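The Hall Table

Pamasero has 435 residents, one paved road and a lunch that anyone can walk into. It is served at noon in the old grange hall, every weekday from October through March, and it costs whatever you put in the coffee can by the door. Some people put in nothing. The cooks don't look.

Shared meals like this used to be common in farm country. Threshing crews ate together, and so did church groups, and when the crews got smaller the long tables went into storage. In the valley towns between Mivley and Zudov, a few of them have been brought back out over the past several winters.

The Pamasero lunch began with a broken furnace. The school closed for the week, the hall had a wood stove, and parents brought soup. When the furnace was fixed, the older people who had come for the heat kept showing up, and so did the soup.

The menu has not changed much. Bean soup, chicken and rice, cornbread, canned peaches. On cold days there may be 30 people at noon and another few who come by at one for what is left. Children from the school eat early, at their own table, and are back across the road before the adults sit down.

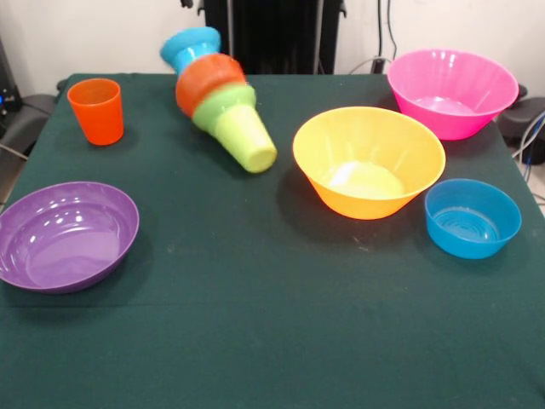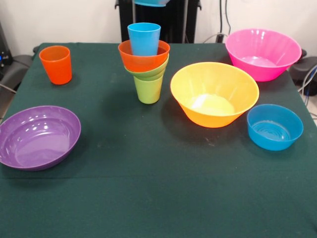
Plastic cups and bowls on a green tablecloth.

Mivley does it differently. The meal there is supper, held twice a month in the back of the Joshi feed store, and families take turns cooking at home. Each family gets a budget from the store and keeps the receipts in an envelope. The food is better than in Pamasero, and people in both towns will tell you so, but it is harder to keep going. Last winter two suppers were called off when the roads iced over.

Zudov tried a weekly breakfast and gave it up after 23 weeks. The trouble was the hour. Dairy families had already eaten, and retired people did not want to drive in the dark. The griddle went to Pamasero, where it now makes grilled cheese.

None of the three towns keeps a list of who comes. In Pamasero, though, the cooks notice when a regular is missing, and somebody usually drives out that afternoon with a covered dish. One man was found with a bad hip that way, and he was back at the table before the season ended.

The hall lunch closes for planting. The stove is cleaned, the chairs are stacked along the north wall, and the coffee can goes up on the shelf over the sink until fall.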